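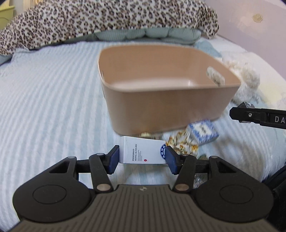 Small carton held in the blue pads, tan basket behind it on the bed.

[housekeeping-tech] Re: Fluremton hand grippers, trial offer
Posted 2025-06-18 – 2 min read

On the list, Bianchini wrote:
> We looked at the Fluremton kit in May. Two hand-held grippers with
> cameras, 300 a month to rent, or 3,227 to buy the pair outright.
> Your own staff do the tidying with the grippers in their hands, and
> the recordings are used to train an arm to do the same job later.
> Seems like a cheap way in. Has anyone tried it on real rooms?

We have it at the Lusisberg house now and I'm less keen than you are.

The hardware is fine. The pads grip better than I expected. In the picture one has a little "PREFERRED HOTEL SUPPLIES" box held up off the bedspread at a bit of a tilt, and the pads meet it from both sides. I have no complaint about cartons. Cartons are easy. The sales sheet is full of cartons.

Look at what else is on that bed, though. There's a folded bit of cream fabric with flowers on it, partly over another small box, and a clear plastic thing that is mostly shine. Those are what I want to hear about, and when I asked Fluremton how many of their recordings have see-through or floppy items in them I got a brochure back. The same brochure, as it happens, that we got in May.

Other things I'd want answered before paying:

The rental covers the recording. Training is a separate quote, and they would not put a number on it until we had sent in 3 weeks of sessions. So your 300 is the price of collecting data for them.

Who owns the recordings? The contract says "shared use" and leaves it there. Guest belongings end up in these rooms, and our legal people did not like that line one bit.

Speed. A room corner that takes one of our people a minute took around 5 with the grippers on. Maybe that drops with practice – they say it does – but I'd like to see it on somebody's timesheet.

Bramberg is supposed to be running the same kit. If anyone from there reads this, did you ever get a trained arm back, and did it do anything besides boxes?

We keep ours to the end of the rental and then it goes back, unless somebody shows me a pouch going into a basket with no person holding the handle.

Recent on this list:
Linen counting tags, second round of quotes
Re: Fluremton hand grippers, trial offer
Cart batteries failing early
Bramberg site visit, who is going?

This archive uses cookies to remember your reading settings. Accept | Manage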